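Serving Counter Study: Plate Storage at the Prarbridge Dining Room

Our group looked at how plates are stored and handed out at the self-serve counter in Prarbridge. The dining room owns 1057 pieces of tableware, and we limited the project to plates and the counter they are used at.

Method

We visited on a Saturday and watched one lunch of 50 guests. We noted where people stopped, how far they reached and when plates ran low. Layout sketches were drawn in Surnia.

The plates are kept in an open cabinet under the counter, stacked in a row. The pots stay on top, on black glass surfaces set along the counter.

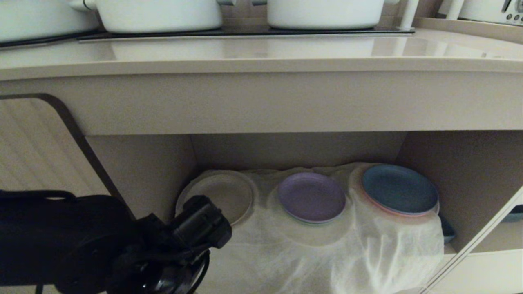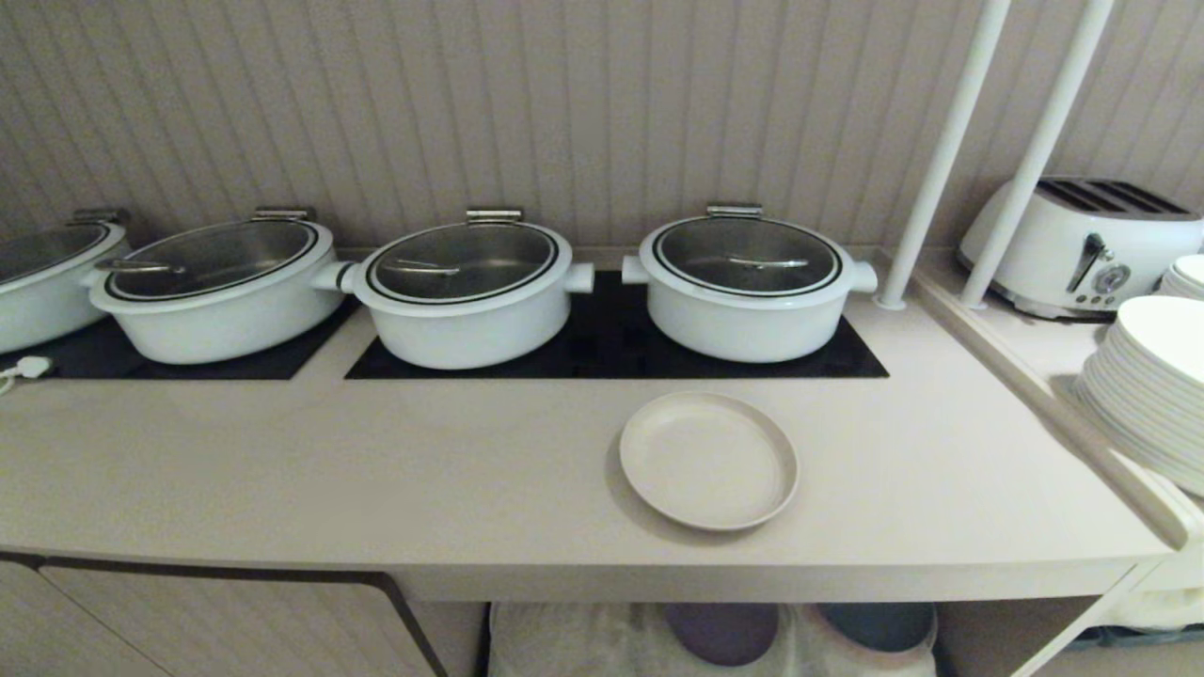
Figure 1. Plate stacks in the lower cabinet (first photo) and lidded pots with a single plate on the counter (second photo).

Results

Guests bent down for a plate 35 times. The others took one already set out on the counter — this was faster and kept the line moving. Stacks of mixed colors took longer to sort when they were put back.

We suggest keeping 3 short stacks on the counter during lunch and using the cabinet for refills only.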